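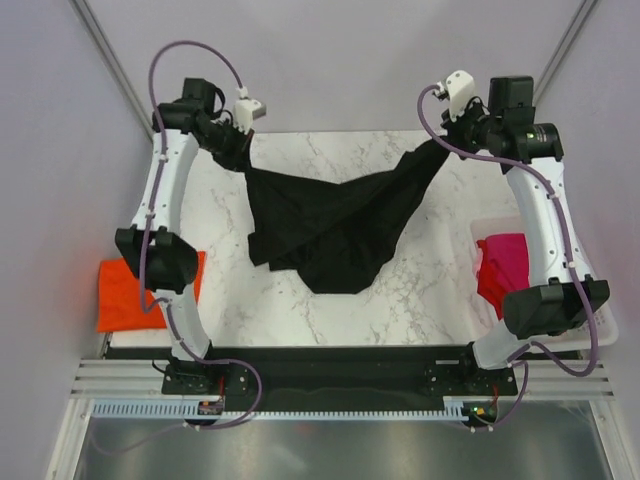

Suswood 生活馆 · 布品整理小组

黑布怎么铺平、怎么叠齐、怎么收（新组员和在家自己练的朋友都可以照着做）

这一篇欠了很久。上次写完白餐巾那篇之后，陆陆续续有人来问，黑布是不是也一样叠？大道理是一样的，可是真上手，黑布要磨人得多：折痕看不清，正反看不清，灰尘和毛絮倒是看得清清楚楚。我自己刚进小组那阵子，一块黑布能在桌上折腾半天，叠好了拿起来一看，里面还夹着一个翻进去的角。所以这回我把黑布单独拿出来讲，啰嗦一点，大家泡杯茶慢慢看。

我说的黑布，指的是一块四边形的、没有松紧带也没有袖子的平布，盖桌子的、垫展品的、罩东西的、拍照当背景的，都算。带松紧的床笠以后另写，那是另外一种脾气。

一、先说桌子

叠黑布最好在浅色的桌面上叠。我们现在用白色大理石纹的台面，灰色的细纹淡淡的，黑布往上一放，边在哪里、角在哪里，一眼就能看出来。家里没有浅色桌子的，铺一条白床单也行，床单四个角要压住，不然你一拉黑布，底下的床单也跟着跑，两层一起皱，能把人气笑。

叠之前把桌面擦一遍，等它干透。黑布吸灰，桌上有一点面粉、一点粉笔末、一点猫毛，叠完全在布上。我习惯先拿微湿的抹布擦，再拿干布擦，然后手心在桌面上抹一下，手上没东西就可以开始了。戒指、手表、手链请先摘下来放到一边，尤其是带爪镶的戒指，勾一下就是一根线。

灯也讲究一下。头顶正上方的大灯照黑布，照出来是一片黑，什么都看不见。把台灯放在桌子的左边或者右边，灯头压低，让光斜着扫过布面，折痕的影子就出来了。白天在窗边叠也很好，我最喜欢早上的光，斜斜的，褶子藏不住。

二、要准备的东西

一把软毛刷，或者粘毛滚筒。滚筒用到不太黏的时候正好，新撕开的那一层太黏，有些布会被它拉起毛来，可以先在自己裤腿上滚两下。

一支裁缝用的划粉，白色的，要能拍掉的那种。只在需要找中线的时候点一个小点，熟了以后就用不上了。

一块干净的白棉布，垫着熨斗用。

几个夹子。我们用的是 Güler 的宽口木夹，夹口平，不留牙印。家里有别的平口夹也可以，别用带齿的小铁夹。

收纳盒或者收纳袋，后面细说。

三、拎起来，找两个角

好，现在手里是一团布。很多人这时候急着往桌上一摊，然后从四面八方去扯，越扯越歪。请先忍一忍，先找角。

找第一个角很容易，随手摸到哪个就是哪个。找第二个角要有点耐心：用一只手捏住第一个角，另一只手顺着布边往外捋，拇指和食指轻轻夹着那道边，一直捋，捋到头，就是相邻的角了。千万别跳着去抓，跳着抓十有八九抓到的是对角，拎起来是个三角形，又得重来。布大的话中途换换手，别让已经捋过的边又缠回去。

两个角都到手了，就把布的上边拎起来，让下半截搭在桌上。开头那张图就停在这一步：上边的两个角都被捏住了，下面一大片还铺在台面上，两个捏点之间的上边往下坠了一点。布上那道斜斜的折，从左下往右上走，这种斜折特别常见，先别管它，后面有专门对付它的办法。

图里右上角那个地方请大家多看两眼。它被拉成了又长又窄的一个尖。我教新组员的时候，看到这种尖就会提醒一句：角拉得太尖，角旁边的布就会聚到一起，放下去以后那里容易堆出一小把细褶。碰到这种情况，把那个角往回送一送，让尖慢慢散开，重新捏住边上一点点的位置，再去拉平。捏得浅一点，拉得轻一点，角才有角的样子。

两边用的劲也要差不多。一边使劲一边不使劲，布就被带过去了。如果是两个人一起叠，就商量好谁说话谁听话，我和 Hakim Subramaniam 搭档的时候一直是他喊，他嗓门大，喊一声“平”，我就停手，喊一声“放”，两个人一块儿放。听着有点好笑，可是真管用，您在家跟孩子叠也可以试试，孩子特别爱当喊的那个。

四、放下去，别甩

我知道大家都喜欢甩，像铺床单那样，呼地一下，布鼓起来再落下去，好看，也过瘾。叠床单我不拦着，叠黑布请别甩，一甩，空气里的灰就全请下来了。

正确的做法是慢慢放。先让离自己近的那条边贴到桌上，位置摆正，然后拎着上边的两个角往远处送，送到布刚好伸直，再放低，贴桌，松手。松手的时候手指直接张开，不要往上带，一带角又翘起来了。

放下去以后一定还有褶，没关系。用手掌的侧面（就是切菜那一边）从布的中间往外推，推到边上抬手，回到中间，再推。别来回搓，搓会把褶赶过来又赶过去。手心容易出汗的朋友可以戴一副薄棉手套，黑布上的手印子在侧光下面很显眼。

刚才说的那道斜折怎么办呢？斜折用手掌推常常推不掉，推着推着它就换个地方待着。这时候看它指着哪两个角，在那两个角上各捏一点，朝相反的方向轻轻拉一下，听到布面“噗”地松开，折就浅了。拉完再把四条边检查一遍，斜着拉过的布容易变得有一点菱形，把另外两个角也照样拉一拉，它就回来了。

还有一种情况，是下面的角自己折了上来，铺在布面上像一小块补丁。黑布叠黑布，灯光不好的时候真看不出来。我的笨办法是绕着布走一圈，用指尖沿着四条边摸过去，摸到厚的地方就停下来翻开看看。这一圈请不要省。

五、分清正反

黑布的正反面，看是很难看的，摸比较可靠。沿着包边摸，线脚平的那面是正面，有折进去的厚边的那面是反面。有的布没有包边，是直接剪裁锁边的，那就看锁边线，针脚密实整齐的那面我们当正面。实在分不出来，说明它两面差不多，随便挑一面就好，挑定了就在反面的角上缝一针白线，下次不用再猜。我们小组的黑布统统缝了这一针，缝在反面左下角，线头留得很短，从正面一点都看不见。

铺平的时候，让反面朝上，这样叠进去以后外面露出来的是反面还是正面呢？第一次对折是把反面包在里头，所以外面是正面。怕磨、怕晒的布，我们会倒过来，让正面朝上铺，正面包在里头。垫展品用的那几块就是这么叠的。家里的布随您喜欢，只是同一摞要统一，不然下回拿出来一块一块翻，很烦。

六、开始叠

标准叠法，叠出来是四四方方一块，适合放盒子里。

第一折，从远处往自己这边折。拎起远处那条边的两个角，送到近处的两个角上，对齐。先对左边的角，用手腕轻轻压住，再对右边的角。两个角都对上了，中间的边大体上也就对上了，差一点点的地方用指尖拨一拨。布大的时候，手臂不够长，请站到桌子侧面去折，别趴在布上，趴上去衣服上的毛全沾过去了（我干过，穿的还是一件白毛衣）。

折好以后，从折线的中间往两头抹平。抹的时候别太用力，现在压出死折来，后面想改就改不动了。

第二折，从左往右折。还是先角后边。到了这里布已经有四层了，里面的两层很容易偷偷滑开，外面看着整齐，里面已经错了。可以把一只手伸到最里面那层，轻轻往外顶一顶，另一只手在外面压着。

第三折，看收纳盒的大小。我们用的盒子是 Tasier 的浅口盒，叠到第三折刚好放得进去，还能留出一指宽的空。您家里的盒子如果窄一些，就把第三折改成三等分，从左边折进来一份，再从右边盖过去一份，像叠信纸。三等分不好找的话，划粉这时候就派上用场了，点两个小点，折完拍掉。

叠好了别急着收，掀起四个角看一看，有没有翻进去的。翻进去的角请一定拆开重叠，我知道这时候最不想拆，可是放上两个月再打开，那个角就是一道很难看的三角形折印，熨都要熨好几遍。

七、卷法

有些黑布不适合叠，比如当背景布的，一有折痕就很明显。这种我们用卷的。

找一根硬纸筒，长度要比布的短边长一点。布反面朝上铺平，纸筒放在短边上，边缘和纸筒平行，把布边搭上去，用手掌压着往前滚。滚第一圈最要紧，第一圈歪了后面越滚越歪，卷到最后一头尖一头平，像没包好的春卷。所以第一圈滚完停下来看看两头，齐了再继续。

滚的过程里，另外一只手可以轻轻拉着前面的布，给一点点绷劲，别拉太紧。卷完用宽布条在两头各绕一圈打个活结。橡皮筋不要用，时间一长橡皮筋会发黏，粘在黑布上洗也洗不掉。

布比纸筒还宽的，先对折一次再卷，折线那里夹一条卷起来的软毛巾，折痕会浅很多。

八、关于熨烫

能不熨就不熨。黑布熨多了容易发亮，一块一块的，像裤子膝盖那样，很难救回来。

非熨不可的时候，先看洗标，按洗标上写的来，没有洗标的从最低温开始试，在角上试。一律熨反面，上面垫那块白棉布。熨斗是放下、提起、挪一步、再放下，别推来推去。有蒸汽挂烫机的就更省心，把布挂起来，从上往下走一遍，走完晾透了再叠。带着潮气叠进去会有味道，我们吃过这个亏，整整一盒重新洗过。

挂着熨的时候，夹子夹在包边上，别夹在布面中间。

九、除毛和存放

叠之前刷一遍，叠好以后外面再刷一遍。软毛刷顺着一个方向刷，刷几下把刷子在湿毛巾上蹭一蹭再继续。

盒子底下垫一张白纸，黑布放进去，上面再盖一张。用白纸的好处是下次开盒的时候，掉没掉色，有没有小虫子，看一眼就知道。别用报纸，油墨会蹭。深色和浅色分开放，这个我想大家都懂，可是我还是要说一遍，因为今年七月我们就有一条米色的桌布跟黑布挤了一个盒子，现在它的一条边是灰的。

盒子外面贴标签。我们的标签写三样：盒号、布的大小、叠法。举个例子，657 号盒，贴的就是“657，大方布，标准叠”。编号是从 Skutlow 那边的旧仓库一路沿用过来的，所以不是从一开始排，新来的朋友不要到处去找 1 号盒，没有的。在家里用就不必编号，写上“客厅”“过年用”之类，自己看得懂最要紧。

盒子不要摞太高，我们的规矩是最多摞 7 个。最底下那盒压久了，折痕会特别死。隔一阵子把最底下的换到最上面来，顺手拿出来换个折法，原来左右折的改成上下折，别让同一条线一直受力。

樟脑丸请不要直接放在布上，用小布袋装着，挂在柜子里。

十、常有人问的几件事

叠完总是差一截，边对不齐，是不是布没裁正？有可能。洗过几次的布多少会缩，缩得还不一样，一条边长一条边短。遇到这种布，以角为准，不以边为准，多出来的一点点匀在中间，叠进里面去。外面看着整齐就可以了，不要跟它较劲。

一个人叠很大的布怎么办？先把布搭在晾衣杆上，上边对齐，等于请晾衣杆当你的搭档，在杆子上完成第一次对折，取下来再到桌上接着叠。宽度超过 200 厘米的，我建议还是喊个人来帮忙，在杆子上也不好弄。

布很滑，一放手就溜下桌子？在桌子边上垫一条半干不湿的……不对，别用湿的，用一条厚一点的干毛巾，浅色的，让布的边搭在毛巾上，就不溜了。我们有几块特别滑的，每次都这么对付。

练多久能熟？看人。我建议新组员一开始不要贪快，拿同一块布反复叠，拆了叠，叠了拆，叠到手自己知道角在哪里。先练小块的，练顺了再换大块。

叠歪了可不可以就那么放着？自己家里当然可以呀，又没有人来检查。小组的布还是请拆开重来，下一位打开盒子的人要直接拿去用的，常常没有时间再熨。

十一、收尾

叠完把桌子再擦一遍，划粉、夹子、毛刷放回窗边的抽屉。白棉布如果沾了颜色就丢进洗衣篮，不要再塞回抽屉里。灯关掉，戒指记得戴回去，我们的小碟子里到现在还躺着一枚银的，内圈很细，一直没有人来领。

想来组里一起练的朋友，上午 11 点以后过来都可以，布和工具我们都有，穿一件不掉毛的衣服就行。自己家里有难叠的布也欢迎带来，大家一起在桌上摊开看看。

下一篇写床笠，四个角带松紧的那种，我还在想怎么用文字把翻角那一步讲明白，有好办法的请告诉我。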